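Week 6 handout: Colour on walls (and why your white isn't white)

Interior Decoration, evening course. Notes by Ishbel Kerr

A few of you missed last week because of the trains, so I'll go over undertone again at the start and then get on to light, sheen and working out quantities. Bring your sample cards back, please! I'm down to my last set of the greys and the supplier takes ages.

Undertone, again

Every pale paint has a bit of something else in it. Put a so-called neutral grey next to a sheet of printer paper and it'll go blue, green, pink or a sort of putty colour in front of your eyes. On its own you won't see it, and that's how people end up with a lilac hallway (mine, years ago, and I lived with it until the carpet went too). So the rule for this course is that you never judge a pale colour alone. Paper on one side, the thing it has to live with on the other. That might be your floor, your worktop, the sofa you can't afford to replace.

Try it with the four grey cards in your pack. I've taken the names off the front on purpose. Most people in the last group picked the green one as the "true" grey, and two of them had already painted a bathroom in it.

Light

North-facing rooms get a cool, steady light and they'll drag the blue out of anything that has blue in it. South-facing rooms are kinder but they bleach pale colours in the middle of the day, so a shade you thought was rather brave turns out perfectly tame by lunchtime. East and west are the awkward ones, because you get two different rooms, morning and evening, and you need to decide which of them you're in more often. If you're out at work all day, choose your colour under the lamps! I can't say that often enough.

Then there's the bulb. Look on the box for the number with a K after it. Lower is yellower, higher is bluer. If the ceiling fitting and the table lamps don't match, one wall can look like two different paints, and I've had a client ring the decorator back in a fury over exactly that.

Even a plain matte wall in one single colour shifts in tone from one bit to the next, depending on how the light falls. Once you've started noticing it you can't stop, I'm afraid.

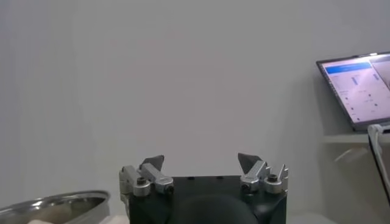 Dorota Lis wrote to me after the last session to say that she'd painted her samples straight on to the wall in six little squares and now couldn't tell any of them apart, and was she doing it wrong, or were they really all the same grey? She'd also tried looking at them with the big light on and hated every one.

Well, she's in good company. Small squares side by side all borrow from each other, and they borrow even more from the old colour showing in between. Use a big piece of lining paper, two coats, and leave a white border round the edge. Then you can carry it about, hold it behind the telly, stick it in the gloomy corner by the door, and look at one at a time. Give each of them a whole day. Dorota has since done this and is down to two, and I've promised not to vote.

Sheen

People spend weeks on the colour and about four seconds on the finish. Flat matt hides lumps and old filler beautifully and marks if you so much as lean on it. Soft sheen wipes down but shows up every dent in the plaster when the light comes in from the side. There are tougher matts now for kitchens and halls, and they're worth the extra if you've got children or a dog or elbows. Woodwork is its own subject and we'll do it in May.

One thing to watch: the same colour in two finishes won't look like the same colour. The shinier one usually looks a touch deeper from some angles and paler from others. If you touch up a matt wall with the leftover eggshell from the skirting you'll see the patch for ever.

Quantities

Right, sums. Don't groan. Measure the length of each wall, add them all up, and multiply by the height of the room. Take off big windows and doors if you like, though I tend to leave the doors in and call it my spare. Then double it for two coats and divide by the coverage on the tin.

So say you've got a big open-plan downstairs and your walls come to 60 square metres. Two coats makes that 120. If your tin says 12 square metres to the litre, you need ten litres, and I'd want a little put by on top for touching up. New plaster wants a watered-down mist coat first, so that's extra again.

Buy it all in one go and check the batch numbers match. If they don't, tip the tins together in a big bucket and stir well before you start. Rodrigo Bravo asked whether you can simply change tins at a corner instead, and yes, you can, a corner will forgive nearly anything.

For next time

Pick one room at home and make a lining paper sample of any pale colour you're considering. Look at it morning, midday and evening, and jot down what you see in ordinary words. "Bit like porridge" is fine. "Dentist" is fine too, I know exactly what you mean by it.

Bring your wall measurements and the height of the room, in metres please, and the bulb box if you've still got it. Sarla Semwal is bringing her pieces of Victorian skirting, so could whoever gets in first clear the long table by the sink.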